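December, evening

Water meter read at 7.10 this morning and again at 6.50 this evening. No movement on the small red dial overnight, so the slow loss I have been chasing since the clocks changed is on the hot side or it is nothing. I shut the cold feed to the tank before bed and opened it again at breakfast. The tank level had dropped by the width of the pencil line. I will repeat this before drawing anything from it, as the pencil line is thick.

Boiler pressure 1.4 at breakfast, 1.3 at supper. The gauge sticks and needs a tap with a knuckle, and I have not been consistent about tapping it. From tonight the rule is two taps, then read.

The larger part of the day went on the back room floor. The old boards came up last month and the joists have been open since, with sheets of ply laid loose to walk on. I had assumed the fall towards the chimney was in the joists. It is in the wall plate, which has crushed at the end where the old leak was. The joists themselves are straight to within what I can measure with a string line. This is better news than it sounds, as a wall plate can be packed and the joists left alone.

Packing was done with slate from the broken pile behind the shed. Slate does not compress, does not rot, and splits to almost any thickness if you are patient with it. I set the string from the door end, worked across, and brought each joist up to the line with two pieces at most. Three pieces rock. The fourth joist needed the old nail cut before it would lift. The hacksaw blade I used was already dull and is now in the bin.

The timber order from Keltbridge has not arrived. Their message at noon said the lorry would come after the Zivdale run, which last time meant the following morning. The order is for oak boards, square edged, and I paid for 50 metres against a worked-out need of a little less. I have left the cutting list pinned to the door with the lengths marked in red, longest first, so the best boards are used where they will be seen.

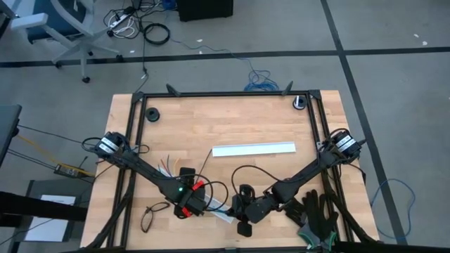

Wood movement is what I keep going back to in the notebook. A board takes up moisture from the air and swells across the grain, hardly at all along it, and the wide boards I have ordered will move more at each joint than narrow ones would. The last floor failed for exactly this reason: it was laid tight to the wall in a dry month and had nowhere to go by autumn. Butcher-block tops are a useful comparison. A pale one like that, built up from narrow strips, still swells across its full width, but the growth is shared between many small pieces and no single strip has to move far. I considered doing the floor in narrow boards on the same principle. The cost of the extra cutting and nailing decided against it, and I am keeping the wide boards with a proper gap at each wall, hidden under the skirting.

The gap is to be 12 mm on the two long sides and 6 at the ends. I worked it out three times because the first two answers disagreed. The error was in the room width, which I had written down from the plaster face on one side and the brick on the other. Corrected figure is now on the inside cover.

Moisture readings from the joists, taken with the pin meter at mid-span: 14, 14, 13, 15, 14. The one nearest the chimney gave 17, and I do not trust the meter close to that brickwork as the salts push it high. I drove the pins in again on the other face and got 15. The boards should come in at 10 or 11 if Keltbridge have kept them inside. They will need to sit in the room, stacked on battens with air between, until they agree with the joists. I have allowed 3 weeks. The heating stays at its present setting for the whole of that time, or the exercise is pointless.

Spent part of the afternoon on fixings. The Furico screws are good but the heads are too large to plug neatly. The Tautahi cut nails hold well and look right, but each one needs a pilot hole in oak or it splits the end. I tried both on an offcut of the old threshold. With a pilot hole the nail went in clean and took a long bar to draw. Without one, the wood opened along the grain for the length of my thumb. Nails, then, with pilot holes, two to a joist, and screws only under the skirting line. I have ordered another box of 100.

Running total for the back room now stands at 1,456, of which the oak is over half. Skirting is not included. Neither is the sander hire, which I have put off pricing.

Other matters. The shed door has dropped again and catches on the step. The hinge side is sound, so it wants a brace. Kitchen clock is losing time; new battery in at four, set against the radio. One pair of work gloves finished, left hand, at the first finger as usual.

Outside temperature 3 degrees at dusk, falling. Wind from the north — enough to move the felt on the shed roof, which I heard from the back room and must see to before the next rain.

For the morning: read the meter before running any water. Clear the hall for the boards. Cut battens, nine, from the old fence rails. Ring Keltbridge if nothing has come by ten.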